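Two bits of pipe and a clear table

10/13/23

The pipe under our utility sink has been dripping into a bucket since July. I put it off for as long as I could. Last week the bucket overflowed onto a box of Christmas lights, so I finally pulled everything out and started on it.

Most of the job was clearing the space. Under that sink I found 3 half bottles of the same floor cleaner, a dried-up sponge mop head, a roll of shelf paper from the last house and a bag of clothespins. The floor cleaners got poured into one bottle. The mop head and the shelf paper went in the trash. I kept the clothespins.

Then I went through the tub of plumbing parts in the garage. My neighbor Arnel Manalo gave it to me when he moved, and I had never looked past the top layer. There were a lot of washers in there, some hose clamps, a Sandura faucet kit with no faucet in it, and more short pieces of tube than one house could use. Jonalyn Galang from my old job told me once that she sorts anything like this on a bare table, a couple of pieces at a time, and puts each one away before she gets out the next. I used to dump the whole tub out at once and then lose interest.

Her way is slower but I finished. It took two evenings. Straight pieces went in one bag, curved pieces in another, and anything cracked went out. I wrote on the bags with a marker. The tub is now half full and the lid closes.

What I look for in a curved piece

I am not a plumber, so this is only what I do at home. I check both ends for chips and run a finger around the inside lip. I hold it up to a light and look through it. If there are two that look alike, I set them down with some space between them and compare the bends, which is hard to do when they are in your hand or in a pile. A plain white surface is best for gray parts.

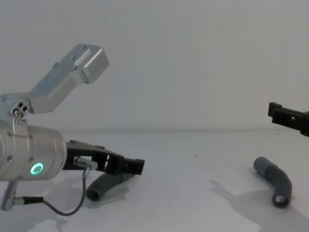
Putting it back together

I turned off the water, put the bucket under the joint and took the old piece off by hand. The washer was flat and had a split in it, and I think that was the whole problem. I put in a new washer and a curved piece from the bag, tightened both nuts and ran the water for ten minutes with a paper towel underneath. The towel stayed dry.

The bucket is still under there for now. I check it when I do laundry. Next is the bathroom cabinet, and I need to buy more bags first.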